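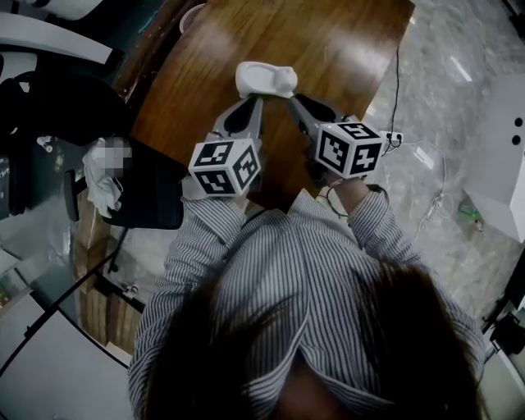

Ticket: left handheld gripper loses tracking during two-handed pick
Project: Mandum
Raised by: Vija Adomaitis
Assigned to: Arlindo Toledo
Priority: medium, raised to high on Thursday
Status: closed, one follow-up open

Report

When both grippers close on the same small part, the recorded position of the left gripper jumps. On playback the left finger appears to pass through the part and come out on the other side, then snaps back. The right gripper is fine. The jump is always sideways and towards the right hand. It only happens with the tips close together. With the hands apart I can move either gripper anywhere over the table and the track stays smooth.

Recordings affected: everything from Thursday morning that has a two-handed hold in it. Single-handed recordings look all right, but I have only checked a few.

Already tried before raising this:
Restarted the tracking software. No change.
Cleaned the marker cubes with a dry cloth. No change.
Swapped to a different part. No change.
Swapped operators. Reet Avotiņš got the same jump on the first attempt.

Vija

Arlindo Toledo, 10:40

Thanks. Please don't delete the bad recordings, I need them for comparison. Two questions. Does the jump happen when the part is held still, or only while it is moving? And is the overhead light on the same setting as last week?

Vija Adomaitis, 11:05

Held still as well. I kept a part pinched just above the table and left it there, and the left track jumped 3 times before I let go. The light is on full. Last week we had it turned down, as far as I know, but it isn't written in the log.

Arlindo Toledo, 11:50

Looked at the raw detections. When the grippers come together, the software loses the top face of the left cube and goes on with the two side faces. It then reports a pose with low confidence, and our logger writes it to the file as if it were good. So there are two faults:

1. The face drops out when it should be in plain view.
2. The logger does not check the confidence value.

The second is ours and I can fix it today. The first could be glare, a damaged marker or a wrong ID in the config. The table top is varnished and throws back a lot of light, so I'd start there.

Steps for whoever is on the rig:

1. Turn the overhead light down to 70 per cent and repeat the still hold.
2. Lay a matt cloth over the table top and repeat at full brightness.
3. Check each face of the left cube for lifting corners or scratches. Tilt it to the light, as a lifted corner is hard to see straight on.
4. Compare the left cube's IDs with the config file, face by face.
5. Note the result of each step here, including the ones that change nothing.

Reet Avotiņš, 13:20

Did the steps in order.

Step 1: fewer jumps but not gone.
Step 2: same as step 1. Fewer, not gone.
Step 3: the top label on the left cube is lifting at the corner nearest the finger. It isn't much. If you press it flat it stays for a bit and comes up again.
Step 4: IDs match.
Step 5: this is it.

I also tried holding the label down with clear tape. That made things worse, so the tape is off again.

Arlindo Toledo, 13:45

The tape will have added its own reflection. Please replace the label. There should be spare sheets in the drawer marked Trillau. Use the matt ones and do the whole cube, so that every face is printed on the same stock. It will need recalibrating afterwards.

Ojārs Hunt, 14:10

Adding a safety note, as I was at the rig for the retest. When the track jumps, the follower arm jumps with it if live mode is on. Reet had live mode off, correctly. In the morning session it was on for part of the time, with the speed limit set to 3000 in the old Drinora profile. The agreed limit for small parts is 2000. The arm made one fast sideways move and stopped against its soft limit. It was well clear of everyone and nothing was damaged, but I am treating it as an incident and have raised the priority of this ticket.

Until this is closed:
Live mode stays off on this rig.
Do not load the Drinora profile.
Anyone recording keeps the stop button within reach, even with live mode off.

Vija Adomaitis, 14:25

The live mode part was me. I loaded the profile from the recent list and didn't look at the speed. Sorry. I've filled in the incident form.

Arlindo Toledo, 16:30

Logger fix is in. A pose below the confidence threshold is now marked as missing, and the operator gets a tone. In live mode a missing pose makes the arm hold position. Tested on the morning's recordings: all of the jumps are now marked as gaps.

Reet Avotiņš, 17:15

Left cube relabelled on all faces and recalibrated. Still hold repeated at full brightness, no cloth on the table: no jumps. Light turned down: no jumps. Vija then did a set of two-handed pinches with the small parts and the left track was smooth in all of them.

Ojārs Hunt, 17:40

Watched the live mode test at the 2000 limit. I covered the left cube with my hand on purpose, the tone sounded and the arm held. It started following again only after the operator confirmed. Live mode may be used again. The Drinora profile has been taken off the rig computer.

Resolution

Cause: lifting label on the top face of the left marker cube, made worse by glare at full brightness. Low-confidence poses were being logged and passed to the arm without a check.
Fix: new matt labels, recalibration, confidence check in the logger, hold on missing pose.
Data: Thursday morning's two-handed recordings are not to be used. Single-handed ones to be run through the new check first.

Follow-up (Telmo Goicoechea): add light setting and speed limit to the session log, and a label check to the start-of-day list. Right cube to be relabelled when the next matt sheets arrive.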